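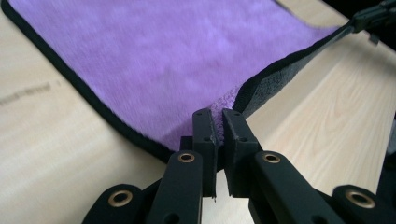
Gekine Cloth Handling Software
Release Readiness and Safety Checklist, Posstead Laboratory
Scope: perception, grasp planning, motion control and logging tools for the towel folding task
Review month: May

0 comments | 3 shares

Each item is marked Pass, Pass with comment, Open or Fail. An item marked Open must be closed before the build is used on the shared bench. Comments are entered by the reviewer and are kept with the release record.

SECTION A. STOP AND RECOVERY

A1. Emergency stop input is read by the control process ahead of all planner messages.
Pass.

A2. Loss of the planner connection brings the arm to a controlled hold.
Pass with comment. The hold is correct, but the operator screen continued to show "Running" until the page was reloaded. The display fault has been filed against the Drandby console.

A3. Restart after a stop requires a deliberate action at the console.
Pass.

A4. The stored plan is discarded on restart.
Fail. The planner resumed from the previous waypoint queue when the stop occurred between the grasp and lift stages. The queue must be emptied and the cloth state estimated again from a new image. This item blocks the release.

SECTION B. PERCEPTION

B1. Camera calibration file matches the gripper fitted to the arm.
Pass with comment. The check compares file names only. It should compare the serial entry inside the file as well.

B2. Cloth edge detection is tested on bound and unbound edges.
Pass with comment. The test set holds 547 labeled images. Purple towels with a narrow black binding are detected reliably against a pale wooden table. Where an edge is folded up and the dark gray underside shows, the detector at times reports the fold crest as a second towel. The labeling guide should state how a crest is to be marked when the binding runs along it – the present text can be read either way.

B3. Gripper mask covers the finger pads and linkage arms.
Pass with comment. The brass bushings on the black links remain outside the mask under bright light and add false corner points. The mask should be widened to include them. Reviewers ask that this be done in the mask file and that no color filter be added to the detector.

B4. Images with motion blur are flagged before they reach the planner.
Open. The blur score is calculated over the whole image. Blur limited to the far part of the cloth passes without a flag when the finger pads are sharp. A score by region is requested.

SECTION C. GRASP PLANNING

C1. Planned pinch point lies on a detected edge.
Pass.

C2. Finger pads do not close on the table surface.
Pass. The clearance setting is read from the bench profile and cannot be changed from the console.

C3. Planner rejects a pinch that would gather more than 2 layers of cloth.
Open. The layer estimate is not available when the underside is turned toward the camera. In that case the planner accepts the pinch by default. The default should be to reject and request another view.

C4. Lift path is checked against straps, cables and other hardware near the bench.
Pass with comment. Fixed equipment is included in the collision model. Flexible items are not. Until they are, the operator is to confirm the path at the console before each lift.

SECTION D. MOTION CONTROL

D1. Speed limits are applied in the control process and not only in the planner.
Pass.

D2. Closing force limit holds over repeated grasps.
Pass. The bench run completed 388 grasps with the limit in effect throughout.

D3. Slip detection reports a lost edge.
Pass with comment. Reports arrive correctly on thin cloth. On plush fabric the pile compresses between the pads and the signal is delayed. Separate thresholds by fabric type are acceptable as an interim measure.

SECTION E. LOGGING AND TOOLING

E1. Camera, gripper position and command logs share one clock.
Pass.

E2. Oral replay tool opens all logs from the current build.
Fail. Of the 278 logs submitted, those recorded before the change in gripper message format open without finger positions. The tool gives no warning. A version check is required at load.

E3. Build number is written into each log.
Pass.

RELEASE DECISION

Not approved for the shared bench. Items A4 and E2 are to be corrected and retested. Items B4 and C3 are to be closed or restricted by a written operating limit. The build may be used in simulation and for replay work in the meantime – the fault in E2 should be kept in mind when older logs are studied.

Retest of Section A is to be carried out in full, including items already passed.

Share this page (3)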